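Visit report: two-arm handling cell on offer from Skurivel, Rastcombe site
Date of visit: 2/20/23
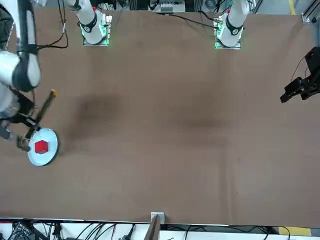

The visit was made at the invitation of Skurivel, which is offering its two-arm bench cell to catering and light assembly firms on a lease or outright purchase. Anas Bouzid and Hala Tawfik attended for the equipment review group. Kröger, the agent for the region, had arranged access to the demonstration hall for the whole of the morning.

The cell is sold as a bench with two white arms standing along the far edge, each on a square mount with a green light at its foot. The working area between them is a plain brown board. Each arm carries a dark gripper with fingers. The trial set for our visit was the handling of a round plate with a small red cube placed on it. Plate work was requested by us in November, when the terms of the visit were agreed, as it is close to the tray work done at our own sites.

The right arm took hold of the plate by its edge and lifted it slightly above the board with the cube still near the middle. Mrs Tawfik asked for the trial to be repeated with the plate set down at a different angle, and this was done without any change to the program. Two attempts had to be stopped by the operator and begun again. Skurivel put these down to the grip setting, and has undertaken to send us its notes.

Cabling was discussed at some length. There is a good deal of loose black cable along the near side of the bench and on the arms themselves, and Mr Bouzid asked how the area would be kept clean in a kitchen. The supplier replied that a covered channel is offered as an extra and that the arms can be fitted with washable sleeves. Neither item was on show.

The control software, Ornex, is included for the first year. Staff training takes 4 days and is held at Rastcombe only. The makers quote nearly 600 plate movements per shift. Their own test log, which we were allowed to read, records 297 movements in the longest unbroken run. We have asked for the full log before any figure is passed to the purchasing office.

Noise was low and conversation at the bench was easy. Delivery is quoted at 77 days from order. A second visit will be requested once the grip notes have been received, and Mr Bouzid will bring a set of our own trays for the purpose.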